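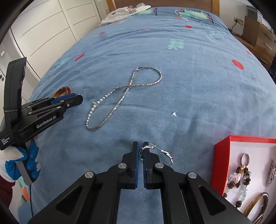 Handling of Small Articles, Session 4
Case notes: the width offset fault at Plindale
Lecturer: Parviz Hashemi

These notes go with the session on hand-held grippers. Read them together with the wiring sheet from Session 3. The fault described was found on 25/07/2018 and the figures come from the log kept by Arash Rezaei.

4.1 Background

The Plindale work used paired two-finger grippers, one in each hand of the operator. The opening of the fingers was recorded by an encoder on the linkage and saved with the camera stream. The recordings were then used to train a fixed arm, called Greker in the project papers, to pick up and put down small household articles. Jewellery was the hardest class. A chain has no stable shape, a hoop can be picked up from the inside or the outside, and many of the parts are thinner than the pad that has to hold them.

The set held 2,375 recorded picks. Each record stored the finger width at 50 samples a second, with zero taken as both pads in light contact.

4.2 What was seen

On the arm, picks of soft and bulky articles went as expected. Picks of thin articles failed in one particular way. The fingers closed, stopped short of the article and lifted. The controller then reported a good grasp, as the width it had reached matched the width it had been taught. Earrings and fine chains were left lying on the fabric, or were dragged a short way and dropped.

The first view was that the cameras were at fault, shiny metal being difficult to locate. Two weeks went on lighting and exposure. Neither made any difference to the rate of failure.

4.3 Cause

The encoder was fixed to one link of the right-hand gripper by a clamp screw. The screw had been tightened without thread lock and had worked loose in use. The encoder body could turn by a small angle before the clamp took up the load. With the pads fully closed, the recorded width was up to 1.8 mm when it should have been zero.

Three points follow.

a) The error depended on the direction of travel. Closing gave a reading that was too wide, opening gave one close to correct. A check made only on the opening stroke would have passed the gripper.

b) The error was constant in millimetres. On a folded garment it was lost in the give of the cloth. On an earring pin it was greater than the thickness of the part.

c) The operator could not feel it. The linkage itself was sound and the fingers met properly. Only the number was wrong.

Of the full set, 592 records were affected. They were picked out afterwards by comparing the width signal with the finger positions seen in the camera stream. Records in which the fingertips were hidden by the article could not be checked this way and were withdrawn as well – they are included in the figure given.

4.4 Why the checks did not catch it

There was a start-up check. The operator closed both grippers and the software took the reading as zero. With a loose encoder this takes the error at one moment and subtracts it, so the screen shows zero and the record looks clean. Once the encoder slips again the zero no longer holds. The check was run once a day.

There was no check at the end of the day. Had there been one, the two zeros would have disagreed on the first afternoon.

The success signal on the arm was also weak. It used width alone. A grasp on nothing and a grasp on a thin pin give almost the same width, and a sensor with an offset cannot tell them apart. Motor current was available on the arm and was not used.

4.5 Safety

No one was hurt. The fault still had a safety side, and Rezaei's report gives it a page. While the cause was being looked for, the closing force on the arm was raised twice to "make it grip". With the width reading wrong, the controller kept driving after the pads had met, and on one run a pad was torn from its finger. The force limit for work near people had been set with the original value in mind and was not reviewed after either change. Any change to closing force must be treated as a change to the risk assessment.

4.6 Corrections made

Thread lock on the clamp screw, and a paint line across screw head and link so that movement shows.
Zero check at the start and end of each run, both values saved in the record.
Check with a 1 mm steel gauge, closing stroke and opening stroke separately.
Limit of 0.2 mm on the difference between strokes. Above this the gripper is taken out of use.
Grasp on the arm confirmed by width and motor current together.

The Dostanley unit, which shared the same linkage, was inspected in October. Its clamp was tight, with 0.1 mm between strokes.

4.7 For next week

Sketch the recorded width against the true width for one full close and open, with a loose encoder as in 4.3. Mark on it where the daily zero was taken. Then work out which of the corrections in 4.6 would have found the fault if used alone. Bring the sketch on paper, with the axes labelled in millimetres.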